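Plesine Users Board > Handling Cells > Working Practice

Topic: Draft practice note for shared rooms, comments invited

lgrewal_moderator
The draft practice note for arm and hand work in rooms shared with office staff is open for comment. Clause 2 states that no person shall be seated within reach of the arm while it is powered. Clause 6 concerns the fabric cover worn over the hand. Members are asked to cite the clause number in every reply.

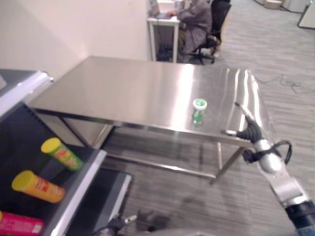

The clause applies equally to visitors and to persons engaged in unrelated desk work. A desk in the same room is permitted – provided that it stands outside the marked reach.

Laurier Grewal, Moderator

Sandhu_Safety
Clause 2 is supported. We object to Clause 6 as drafted. It requires the cover to be removed before any gripping task, and our members keep it on to protect the wiring at the back of the hand. Provided the fingertips are clear, we see no ground for removal.

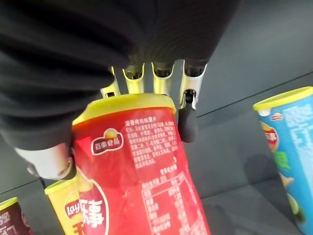

Page last modified: September 2018

lisonia_lab
We disagree with Sandhu. Loose fabric can enter a finger joint, and an operator cannot inspect a joint that is covered. Our site recorded 782 gripping cycles in January with bare hands and reported no wiring damage. The clause should stand.

Sandhu_Safety
Wiring damage depends on the routing of the cable, and one site's record does not settle the matter. We propose the following wording: "The cover shall end above the fingertips and shall be secured so that no fold can reach a moving joint."
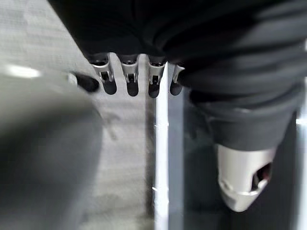 Fingertips clear of the cover's lower edge (Clause 6, proposed wording).

lisonia_lab
The wording is an improvement. We would accept it if a check of the hem is added to the start-of-shift list.

Priltholm_Ops
Our comment concerns Clause 4, trailing cables. 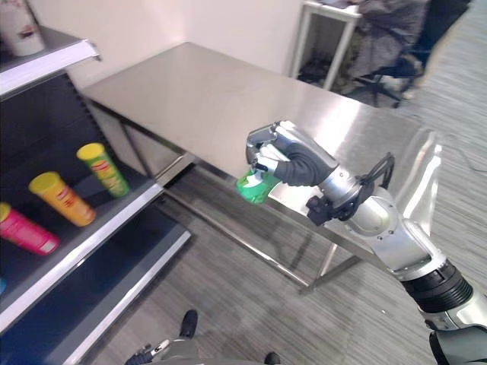
Clause 4 is silent on cables that are not part of the machine. It regulates the bundle on the arm and omits whatever lies on the floor. A thin dark cable across gray carpet, as at the right here, is easily missed by an operator whose attention is on the hand. We request that all floor cables in the working area be covered or rerouted before power is applied.

lgrewal_moderator
The Priltholm request is accepted for the next draft. Clause 6 remains open, and both wordings will be circulated to members. Further comments should be posted in this topic.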